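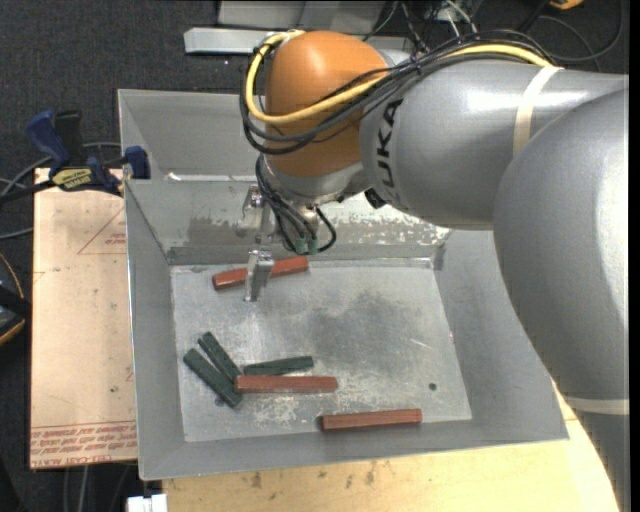 What is a grape hopper used for?

A grape hopper is a wide, open-topped container that takes in freshly picked grapes at a winery and lets them slide down toward the crusher or press at a steady pace.

The grape hopper, also called a receiving hopper or, in older country speech, a tipping trough, is usually the first piece of winery equipment that the fruit meets after it leaves the vineyard. It has never had the fame of the barrel or the press, and most visitors on a cellar tour stroll right past it on their way to the tasting counter, but a good many growers will happily talk about theirs for as long as you care to listen.

History

The early hoppers in the Brendbridge valley were plain wooden boxes set over a hole in the press house floor, and pickers emptied their baskets into them by hand. Wood was cheap and easy to mend, although it soaked up juice and had to be scrubbed hard at the end of each day (a job that usually fell to the youngest person on the farm). Brick pits lined with tile came later at the larger estates, and one of them can still be seen at the old Tanguy press house, where it now holds rainwater for the kitchen garden.

Metal hoppers spread through the valley once farm trailers became common, as a whole trailer load could be tipped in at one time. The Barketti works in the lower town built them for many years in 3 sizes, the largest of which held 2000 kilograms of fruit.

Design

Most hoppers are wider at the top than at the bottom, and the pitch of the walls matters a great deal. Walls that are too shallow let the bunches pile up in the corners, while very steep ones drop the fruit so quickly that it splits and begins to lose its juice early. Many models have a slow-turning screw along the base, and others rely on a shaking tray, which is gentler on thin-skinned grapes such as the local Mineo.

Care and cleaning

Hoppers are rinsed with cold water between loads and washed more thoroughly at night, with special attention to the seams, where skins and seeds like to hide. After harvest they are dried and covered until they are needed again, and many wineries bring them out in April to look over the bearings and seals.

See also: Basket press; Destemmer; Must pump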